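An Afternoon at the Plundon Art Foundation Open Day

04/11/2021

I went to the open day at Plundon expecting to be sold something, and I was, for most of an afternoon. My daughter is deciding where to do her final two years of school and wants art to be the big subject on her schedule. Plundon says it is the place for that. The brochure says so on nearly every page.

We got there early and still ended up in the overflow parking, which is a field. The welcome talk was in the main hall and ran long. The person at the microphone told us that 100 percent of last year's art students "met or exceeded their goals." I wrote that down and put a question mark next to it. Whose goals? Set when? I asked at the end and was told the students set their own at the start of the course and may revise them in January. Well, then. I could hit every target too if I got to move it halfway through.

The other number on the screen was 1,227, the count of artworks "produced and documented" by the department over the year. It got a murmur from the parents. I would have liked to hear how many were any good, or how many were finished, or whether a page torn out of a sketchbook gets the same tick as a painting that took a whole term. My daughter told me to stop sighing.

After that we were split up and walked around. The studios are in a separate building called the Tiretti Wing, and I'll give them this much, the light is excellent. North windows, high ceilings, plenty of sink space. Each senior student gets a desk and a section of wall. The walls had clearly been tidied for visitors. I have seen working studios and they do not have every brush standing bristle-up in a matching jar.

The work itself was mixed. There was a series of charcoal portraits of somebody's grandmother that I would have taken home. There was also a lot of what I think of as exam art, where you can feel the student checking boxes: one piece about identity, one about the sea, one with text stenciled over it. I asked the student guide if they get told what themes score well. She said they were "encouraged to look at past portfolios," and that answers the question.

She was good company, though, and more candid than the adults. She said the written part of the course takes more time than anyone warns you about, and that the kiln had been out of order for 6 weeks in the fall. The brochure has a full-page photo of the kiln.

Upstairs is the digital room, where the school uses a portfolio program called Isalex. Students upload their process pages, teachers comment, parents can log in and look. We got a demonstration. It froze, came back, and froze again. The teacher said it was the visitor Wi-Fi. Maybe it was. I'd want to see it on an ordinary afternoon before I believed that my kid's coursework was safe in there, and when I asked if they keep a second copy somewhere else I got a smile and a "that's a great question."
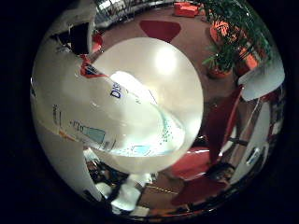
A white plastic bottle, up close.

The last stop was the Matubbar Gallery, a grand name for a wide hallway with track lighting. The final shows are hung here and the outside examiner walks through with a clipboard. My daughter stood in front of one small etching for a long time and then asked the guide more questions in five minutes than she had asked me all month. How long do you get to hang it? Can you pick your own wall? What happens if you change your whole idea after Christmas? The guide said she had done exactly that, and had cried about it, and was glad she did it.

Coffee was in the cafeteria afterward. It was bad and they had run out of lids. I got talking to another parent in line whose son had been through the course, and she said the teaching was strong but depended a lot on which of the 2 teachers you were given. You don't get to choose. That wasn't in the talk either.

On fees, bring your own calculator. The materials charge is listed separately from tuition, the printing charge is listed separately from materials, and the museum trip is "optional" in the sense that there is an assignment based on it.

We haven't decided. My daughter has put Plundon at the top of her list and I have put it somewhere in the middle of mine. I've asked the office if we can come back on a regular school day, with no balloons on the gate, and I'm waiting to hear.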